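Grisetance gets a new set of fingers

Okay, so I finally did the job I've been putting off since February, and I'm so glad I did! Grisetance (the arm, for anyone new to this blog) had started losing its hold on round handles. Never on boxes, never on blocks, only on anything thin and smooth. I blamed my code for two whole evenings. Sorry, code.

The finger pads were done for. When I pulled them off, the left one had a shiny groove worn right down the middle, and the right one had crept forward on its screws, so the two faces weren't meeting flat anymore. The counter on the controller said 3,618 closes since I last reset it – a lot for a pair of pads I cut from scrap rubber at my kitchen counter.

The new ones are the Fekmont pads, the softer kind. Swapping them is easy if you do it in the right order. Power down, back the screws off a little at a time on both sides, then clean every bit of old glue off the metal (I used rubbing alcohol and a plastic scraper, and it took forever). Don't tighten anything until you've closed the gripper on a flat strip of card and checked for light between the faces. I had a sliver at the tip, so I loosened the right side, nudged it back, and tried again. Then again. Third time, no light!

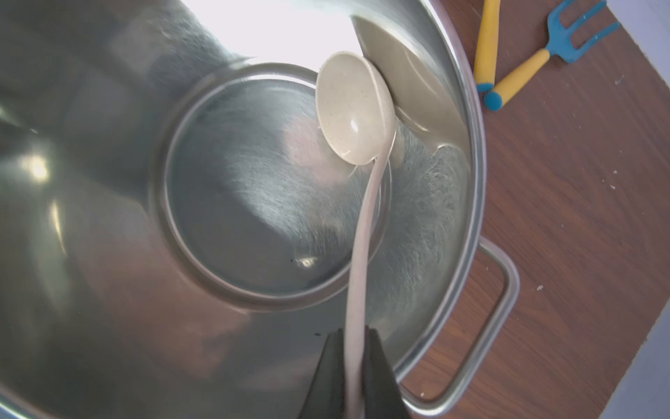

After that comes zeroing, which I love way more than a normal person should. You close the fingers gently, save that as the new zero, open all the way, and let Prodow (my little control program) work out the travel. My closing force used to be set at 49 percent, and I left it there to start with so I'd have a fair comparison with the old pads.

The wrist camera needed redoing too, because I had bumped its bracket while fighting with a screw. Hrvoje Leka talked me through his way of doing it over the phone, and it's much faster than mine: do the far corners of the board first, then work inward. I'd been going in the other direction for years!

Next up is the cable loop at the elbow. It rubs a bit when the arm folds up tight, and I have a clip from Hrnčiar waiting in the drawer. I also want to write down the pad screw settings somewhere better than the back of an envelope.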